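Notebook, folding station, 2 June 2025

Picking up from the last entry, where I had filled a page and a half complaining about sleeves. I've calmed down a bit and I think I understand the problem better, so bear with me while I go through it all again from the beginning (Bartosz, you can skip to the part about the prompts).

We're still on garments for the Witkowska set, shirts mostly, with the hand-held grippers, one in each hand. The task as written is short: find the two shoulders, lift, lay the shirt out, fold the sides in, fold up from the hem, let go. I wrote that sheet back in December and I was very pleased with it at the time! What it leaves out is everything that happens before the shoulders are found, and that turns out to be most of what a person does with a shirt. You tug at it, you turn it, you pull one side and watch where the other side goes. I had been telling people to restart if they didn't get hold of a shoulder on the first grab, and I now believe that was a mistake on my part, and a fairly expensive one.

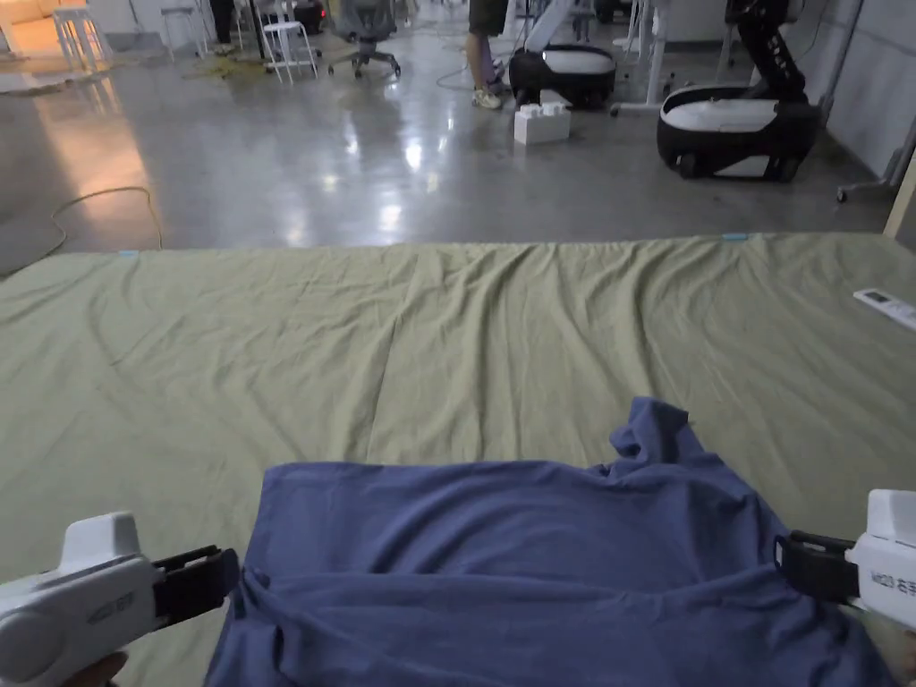
So the new rule is that searching is part of the episode. If you take hold of the wrong bit of cloth, keep recording, set it down, take hold somewhere better and go on. The only reasons to stop are a gripper losing tracking, a garment on the floor, or somebody talking to you so long that you forget what you were doing (which happened to me twice, and I don't want to hear about it).

I went back over the last batch with this in mind. Of 119 episodes, 68 are clean from first grab to final fold, and those I'd keep without a second thought. Another 19 have a regrasp in the middle that I had marked as bad, and on watching them again I like them very much. They are slow and a little clumsy, but every one of them gets from a real mess to a folded shirt, and the policy we trained on the clean ones has never seen a real mess in its life. No wonder it grabs a fold of cloth, lifts, and then just stays there with its arms up like it's waiting for someone to take the laundry away. I've moved those 19 back in under their own label so we can train with and without them. The rest I'm leaving alone until I've had a proper look.

A few smaller things while I have the notebook open. Please start with the shirt dropped from chest height, and don't straighten it afterward, even if it lands in a way that bothers you. Change garments often. Dark ones need their own batch, as the Bravus segmentation tends to lose the edge of a sleeve against the body of the shirt, and I'd like to know how bad that gets before we collect a whole lot more. Close the jaws slowly, too. When people are tired they snap them shut, and the width signal goes from open to closed with hardly anything in between, and then the model learns to snap as well.

I also tried doing a run left-handed first, meaning the left gripper leads and the right one follows. It felt like writing my name with the wrong hand, but the episodes look fine on playback, and I'd love to have more of them. Nearly everyone here leads with the right, and it shows in the data.

Then there's the matter of the prompts. Right now each episode gets one line of text, "fold the shirt," and I've been wondering whether we should split it into stages, with a line for searching, one for spreading out and one for the folds themselves. It would mean extra labeling, and I know how everyone feels about the labeling tool in Skunby.
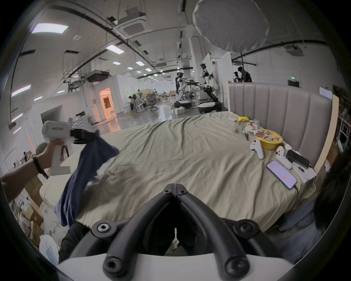 Bartosz Wilczyńska: I did read the whole thing, sleeves included. Yes to stages, but please only 2 of them, finding and folding. I tried marking the spreading part by hand on a few Zollent episodes and couldn't agree with myself from one pass to the next, so I wouldn't trust a label on it. Could you also note who is leading with which hand? I'd rather have it in the episode notes than guess it later from the trajectories.

Fair enough, 2 stages it is, and I'll add a field for the leading hand before the next batch. I've rewritten the task sheet and taken out the line about restarting. Still to do: the dark garments, more left-led runs, and a second look at the episodes I haven't sorted.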